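Reading Room > Kids > How Books Work > Translated books

How does a book change languages?

3 Feb 2026
By the Sukley Reading Room storyteller

When I was eight I had a favourite book about a girl who lived on a riverboat with her grandpa and a very rude goose. I read it until the cover fell off. Then one rainy afternoon I looked at the tiny writing on the page near the front (the page everybody skips) and it said the book had been written in Norwegian.

Norwegian! I couldn't read Norwegian. I still can't. So whose words had I been reading all that time?

They were the translator's words. A translator is a person who reads a story in one language and writes it again in another. The girl, the grandpa and the goose all came from the author's imagination, but every single English word on the page was picked by somebody else. I was so amazed that I went and told my mum, who was trying to park the car.

So who decides a book should be translated?

Usually a publisher does. A publisher is a company that turns stories into books and gets them into shops and libraries. People who work for publishers are always hunting for good stories, and plenty of those are written in languages they can't read themselves. They might ask a reader who knows the language to go through the book and write a report. The report says what happens, whether the ending is any good, and whether children here might like it.

If the answer is yes, the publisher has to ask permission. You can't just grab somebody's story and sell it in your own language, even if you do all the hard work of changing the words. The story belongs to the person who made it up. The permission is called "translation rights", and the publisher pays for it. Then everyone signs a contract, and I'm told the contract is nowhere near as fun to read as the book.

Can't you just swap the words over?

I used to think so. I thought you took the first word, looked it up, wrote down the answer and moved on to the next one until you got to the end, like swapping red bricks for blue ones.

Try it with "it's raining cats and dogs". If you swap each of those words into another language, your reader will think there are animals falling out of the sky. In French you could say it's raining ropes. In Welsh people say it's raining old ladies and sticks, and I think that's the best one. A translator has to work out what the author means and then find what a person would say in the new language.

Word order is tricky too. In German, a verb (a doing word) can sit right at the end of a long sentence, so you wait and wait to find out what somebody did. English likes to get to it sooner. A translator might pull the whole sentence apart and build it again from the beginning.

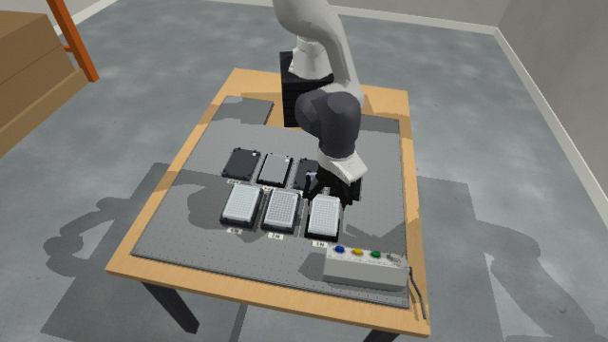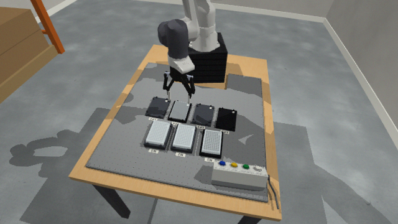
A robot arm at a wooden table. The second picture shows its black two-finger gripper.

What about jokes?

Jokes are the hardest part! Lots of jokes work because one word has two meanings, or because two words sound the same. What do you call a bear with no teeth? A gummy bear. Now imagine telling that one in a language where the word for "gummy" has nothing to do with gums. It would just be a sad bear who can't eat his dinner.

So the translator makes up a new joke. It might not have a bear in it at all, but it needs to be the same sort of joke, in the same spot, and it should make you laugh (or groan) just as much. Rhymes are like this as well. If a poem rhymes "moon" with "spoon", you might lose the spoon and end up with something completely different. The translator has to decide what matters more – the spoon or the rhyme.

And then there are names. Should a boy called Giovanni stay Giovanni, or turn into John? Years ago, translators changed names quite a lot. These days they often leave them alone, and I'm glad, as I like knowing a story comes from somewhere else. Food is the same. If the kids in the book eat something I've never heard of, I want to know what it's called, and then I want to try it.

How long does it take?

It depends on the book. A picture book might only have 700 words in it, so you'd think it would be finished before lunch. Picture books are sneaky, though. Every word has to fit with the drawings and sound good out loud, and there's only a little space on each page. You can't write three lines where there's room for one. If the drawing shows a dog hiding under a bed, your sentence can't wander off and leave him there.

A chapter book with 200 pages can take months. The translator writes a first version, called a draft, and then goes back over it again and again. Many of them read it aloud to hear if any bits sound clunky. After that an editor reads it and asks lots of questions in the margin. "Would a ten-year-old say this?" "Is this a real cake?" If the author is around, the translator can write and ask about the cake.

Do translators win prizes?

They do! There are prizes just for translated books, and sometimes the prize money is split between the author and the translator. I think that's fair. One of them dreamed up the story and the other one let you read it.

Their names don't always make it onto the front cover, though. Next time you're at the library, have a look. If the name isn't on the front, turn to the title page or the page with all the small writing, and look for the words "translated by" or "translated from the". You might find that a book you've loved for years started out in Japanese, or Arabic, or Swedish.

Have a go yourself

You'll need 2 people who share a second language, even if it's only a bit of one. Lots of families do. Your nan counts.

Pick a short poem or a page from a picture book. Both of you translate it into English without peeking at each other's work, and then read them out. I promise they won't match. One of you will have said "big" and the other one "enormous", and you'll probably argue about it, and the arguing is my favourite bit. Neither of you is wrong.

If you only speak one language, try this. Take a page from an old book, the kind with "whilst" and "shan't" in it, and rewrite it so it sounds like you talking to your best friend. You have to keep everything that happens in the story. It's harder than it looks, especially if somebody in it is riding in a carriage or wearing a bonnet.

Some words to know

Translator – a person who writes a text again in a different language. If they do it out loud while someone is talking, they're called an interpreter.

Rights – permission to do something with a story, like translate it or make it into a film.

Draft – an early version that still needs work.

Idiom – a saying that doesn't mean what its words say, like "piece of cake" for something easy.

My riverboat book is on the shelf beside me, held together with tape. I looked up the translator's name last June and wrote it inside the front cover in pencil, under mine.

Contact the Sukley Reading Room | © 2026 Sukley Reading Room | Back to top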